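Search this journal Go Advanced search

3.2 How households talk about secondhand toys

We turn now to the part of the study that surprised us most, and that we have probably spent the most evenings discussing over cold tea. When we sent our questionnaire to 3000 addresses in Drevthorpe and Itdale, we expected people to tell us what they paid for used toys and where they found them. They did tell us that, and we are grateful. But 223 households also wrote to us in the margins, on the back page, and in one case on a birthday card, about what it was like to give the things away.

Most of these notes concern the simple toys of the first few years – blocks, stacking rings, shape sorters, pull-along animals. Parents seemed to find these harder to part with than anything bought later on, even though they were the cheapest items in the house and the ones most often chewed. A mother in Itdale had kept a bag of blocks through 2 moves and then handed it to a neighbor in July without opening it first. She wrote that she would have kept it otherwise, and we believe her.

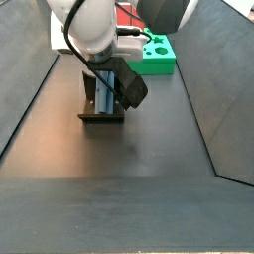 Figure 4. A green shape-sorter block, the class of toy coded as "early sorting" in our tables.

Lorena Pereyra felt, when we read her an early draft, that we were making too much of sentiment and too little of cupboards. People in small apartments give toys away sooner, she said, and they would write just as fondly about them if we left them more room on the form. We took this to heart and went back to the answers with floor space in mind. She was partly right. Homes with less storage did pass toys along earlier, often within a season of the child losing interest, but their notes were no shorter and no cooler in tone than the others.

What did seem to matter was knowing the person at the other end. Families who gave to a cousin or a neighbor wrote easily about it, and many had gone on hearing news of the toy for years afterward. Families who left a box at a shop wrote less, and a few asked us whether we knew what happened to such boxes. We are sorry to say we did not. Sandhu raises the same question for baby clothes, and we return to it in Section 4, where we look at prices and at the short life of the Fatidness toy exchange.

Reader comments (2)

Kumudini Sivakumar 2022-12-19
I enjoyed this section very much. Did you ask about grandparents? In my family they are the ones who refuse to let go of anything.

Guest reader
Is the questionnaire available? I would like to try it in my own town.

Contact the editors | Copyright the authors | Back to top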